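Dorka FAQ

Last updated Tue 15 August

I get a lot of the same emails about Dorka, so I finally sat down and put my answers in one place. If yours isn't covered, write to me anyway, I like getting mail!

What is Dorka, in plain words?

It's a way of teaching a small arm to pick something up and put it in a container from only a handful of demonstrations. I drive the arm through the job by hand a few times, and then Dorka makes up extra practice runs by shifting the start of each one a little and working out how the arm would have to move to get back on track. The policy trains on the real runs and the made-up ones together.

How many demonstrations do you need?

For the cube task, 10. I tried it with 2 just to see (don't do this) and the arm mostly went and hovered over the spot where the cube had been in the first demo. With 8 it was decent but got lost near the edges of the table.

How well does it work?

In the last round I ran in June, it got 9 out of 10 trials with the cube placed anywhere the arm could comfortably reach. The one miss was a bad grasp. It closed on a corner, the cube squirted out sideways, and the arm carried on to the container as if it was still holding something. I'd love to fix that one.

Is this the same thing as Grataser?

No, but they're cousins. Grataser was my older code and it only moved the start position. Dorka also bends the middle of the path, and that's where most of the improvement came from. If you still have Grataser recordings, they load fine.

Do I need a fancy arm?

Nope. Mine is a desktop arm with hobby-style servos and a two-finger gripper, and the joints have a bit of slop in them. Dorka seems to cope with slop pretty well -- the made-up runs are already a little bit wrong, so the policy gets used to correcting itself.

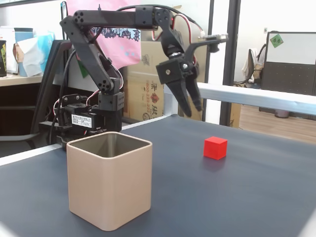 I also leave the background alone between runs. People ask if I hang a curtain or clear the room first, and I don't. Chairs get moved and boxes come and go, and I want the policy to put up with that.

Does the color of the cube matter?

More than I'd like. Red on a dark tabletop is about as easy as it gets. Jerome Catacutan tried a gray one on his setup and his success rate dropped like a rock until he recorded new demos with it.

Where's the code?

In the Oltau repository, under the Sequeira branch. Start with the readme, and please check your joint limits before the first run.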